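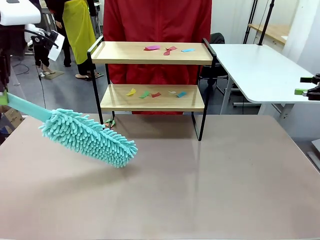 Zeltar wrote under my last entry that the left gripper was never the problem, and that I should look at the duster handle before I take another screw out of anything. Fair enough! I'd had the fingers off twice by then and was about to do it again.

Bench notes > Two-arm cell > Shelf dusting

Previous entry | Next entry | Parts list | All cells

January 26, 2022

So, handle first. It's smooth plastic with next to no texture, and the green tips on the grippers have gone a bit shiny where they close on it. Put the two together and the duster can swing round in the grip as soon as the head drags on a board. I wiped the tips down with a barely damp cloth, let them dry properly while I had my lunch, and went over the handle as well (greasy from all our hands, I suspect — mine more than most). After that I closed the left gripper on it and tugged by hand. Much stiffer. I'd still like new tips before we do a long day, and there's a pair in the Ratavari drawer if the label is to be believed.

Grip force is up from 16 to 31 on the left arm only. Please don't copy that across to the right, which has its own settings and was perfectly happy last time I checked. If the handle starts to show marks, drop it back and tell me.

The other thing I changed is how the duster gets handed over. We'd been letting the arm close wherever the handle happened to be, and then wondering why the head sat at a different angle on every run. Now one of us holds it up at the left end of the top board, handle pointing down and towards the arm, and keeps it still until the fingers have shut. It feels slow, but you get used to it, and I'd much sooner be slow there than re-teach the whole sweep again.

Paper scraps are out on both boards and on the table under the shelf, the usual mix of colours. Keep the pale ones in, please — they're the ones I want to watch on the light wood.
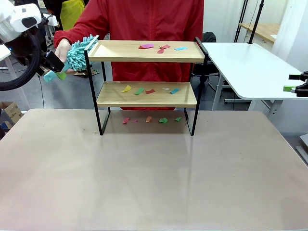
Still to do

— Swap the green tips, left side first. Both fingers together, never just the one.
— Check the thin cable that hangs down by the left arm. I want it tied up out of the way before the arm does any wide moves.
— Wipe the tabletop. It's smudgy at the front, my fault for leaning on it.
— Save the new grip setting under its own name. I left it in the Stellier folder for now, file 7, and I will forget that by tomorrow.
— Zeltar, if you've got the old October numbers for the left gripper, stick them under this entry and I'll compare.

Filed under: Grippers, Upkeep, Household tasks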